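Hostach Hooks: bimanual hanging and sorting of small personal items

Version notes last edited in March. Maintainer: Aníbal Vieira, Plandotico.

Summary

Teleoperated demonstrations of a two-armed robot moving keys, tags, lanyards and small tools between a tabletop and a row of wall hooks. The set was collected for training imitation policies on thin, deformable and reflective objects, which were under-represented in our earlier Arruda release. It contains 1000 episodes. Each has one head view, joint states for both arms, gripper opening and a free-text instruction in Canadian English.

Workspace

One room, one table, one white hook panel beside it. Neither the table nor the panel was cleaned or repainted between sessions, so marks on both surfaces are consistent enough for a model to latch onto. Hold out by layout if this matters to you.
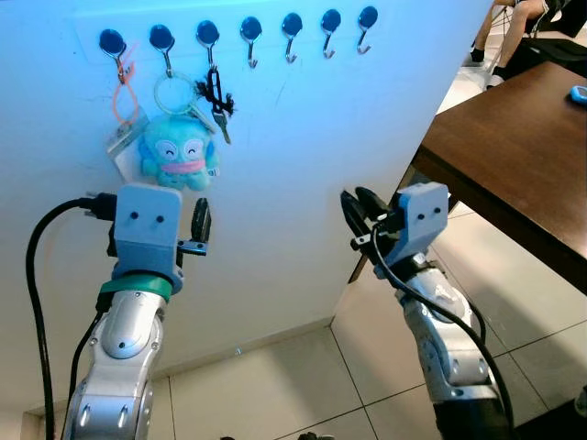 Hook panel, head view. Three of the seven hooks in use: lanyard with badge holder, plush on a key ring, key on a black strap.

Hook indices run from 0 at the left of the head view. An episode counts as a success when the item stays on the target hook for 5 seconds after the gripper opens. Partial hangs are kept and labelled "partial" - do not merge them with failures.

Objects

The pool has 106 items. Layouts were drawn by script and set by hand, with positions allowed to drift. Item names in the metadata are deliberately plain (tag_blue, pliers_green) and colour is spelled with a u in every field.
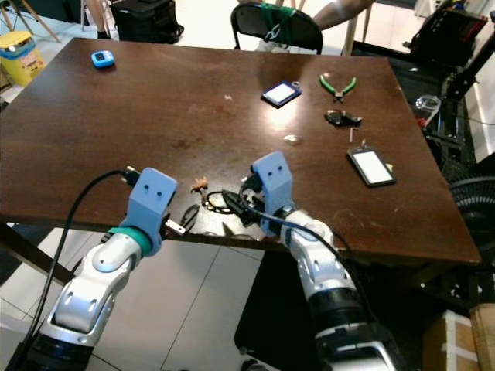
Cords are the weakest category. Operators often needed several regrasps, and the idle stretches between attempts have been left in. Filter on the "pause" flag if your policy learns to hover.

Annotation

Segments were marked by two annotators using Leretti, our in-house labelling tool. Disagreements longer than half a second went to a third pass.

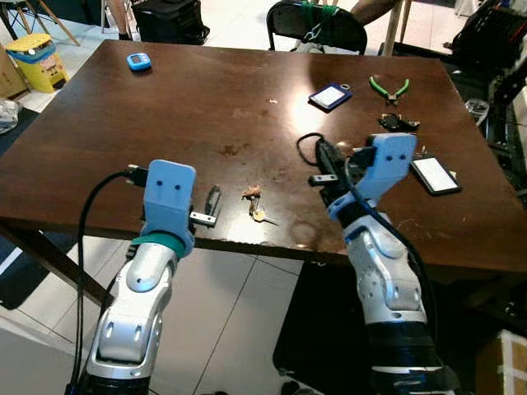 Object boxes are provided for every tenth frame. Boxes are drawn to the visible extent only and are not extended behind the grippers. Annotators had the most trouble with glare: the overhead light leaves a bright reflection near the middle of the tabletop, and any small item lying in it should be treated as low confidence. Badge holders are labelled as one object together with their card.

Splits

Train, validation and test are divided by layout, so no arrangement appears in more than one split. The test split also includes items withheld from training, listed in heldout.txt.

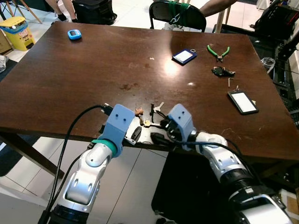 Key clusters carry a single instance ID until a gripper separates them, at which point each piece receives its own. Loaders that assume a fixed object count per episode will fail here. Use the variable-length reader in the tools folder.

Known issues

- Gripper opening saturates at 4000 encoder counts. Values above that are noise and should be clipped.
- The head view shifts slightly between sessions. Extrinsics are stored per session, not per episode.
- People are partly visible in the background of some episodes. Faces were checked for and removed.

Licence

Research use only. Contact Plandotico for anything else.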